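Sunday, May 17, 2026

Up before the alarm and had toast standing at the sink. Grey outside, no wind. I had meant to leave the spare room for another weekend but the boxes have been in there since November and I was tired of stepping round them on the way to the airing cupboard.

Boxes first, then

Opened all 9 of them. Most of it was paper. I kept the Jukell guarantee for the boiler and the two Fadeck catalogues with the shelf measurements pencilled in the back, and put the rest in the recycling. One box was nothing but cables. I went through it properly this time and kept the ones I could match to something in the flat. The others are in a carrier bag by the front door for the tip.

Found the missing lid of the blue casserole in with the Christmas lights. I have been using a plate on that casserole all winter.

The shelf from Fadeck is 42 inches across and the alcove is not. I measured it twice, once with the metal tape and once with the cloth one, and it came out the same both times. It will have to go on the long wall, which means moving the chair, and I don't want to move the chair until I have decided about the rug. Left it leaning behind the door.

The table

Stopped for coffee at eleven. I walked down to Sembiring for it as I had run out of milk, and bought a loaf while I was there. They have put the prices up again. Sat on the wall outside for ten minutes and then went back and started on the white table.

I like that table but it shows everything. Crumbs, pencil, the rings from mugs. There was a dark spot of something on it, small and brown, and I fetched the purple cloth, the one with the black edging and the loop for hanging it up. It is the best cloth I have for this sort of job – soft enough not to dull the surface. The older yellow ones leave fluff and I only use them on the bath now.
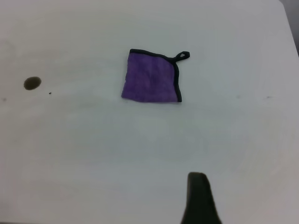
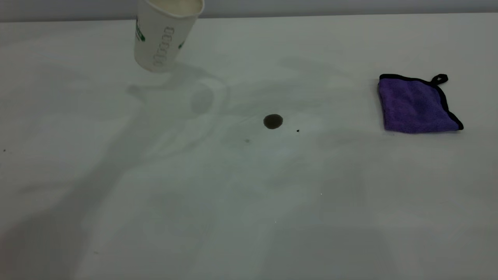

Afternoon

Lunch was the new loaf with cheese and the last of the piccalilli. Washed up straight away for once.

Then I did the windowsill, the skirting and the top of the door frame, which I don't think had been touched since I moved in. Filthy. I changed the water after that. The instructions on the Lernow cleaner say one capful to the bucket and I had always been putting in more, so the bottle should last longer now that I have read the back of it. It is the 200 ml size and I had been getting through them quickly.

Hung the purple cloth on the hook inside the cupboard by its loop when I had finished. I ought to buy a second one so there is always one clean. They were on the market stall by the station last time I looked, but that was before Easter and the stall moves about.

Took the recycling down in 2 trips. The lift was working. The paper bin was nearly full already and I had to push things down with my arm, and got a cut across the knuckle from the edge of a box. Plaster on it now. It stings when I wash my hands.

Still to do: the rug, the shelf, the bottom drawer of the desk, and the bulb over the landing, which has gone again. I think it must be the fitting and not the bulbs, as this is the third since I came back from holiday. I shall ring about it in the week if I can get through.

Evening

Soup and more of the bread. Tried the casserole lid on the casserole to be sure, and it fits. Will do a stew on Tuesday if I remember to take the meat out.

Sat in the spare room for a while after supper with the window open. You can get to the airing cupboard in a straight line now. The room sounds different with the boxes gone, and I could hear next door's television, which I never used to. Read two chapters at the table and put the mug on a coaster.

Bed by ten. Bins go out tomorrow night, the green one this week.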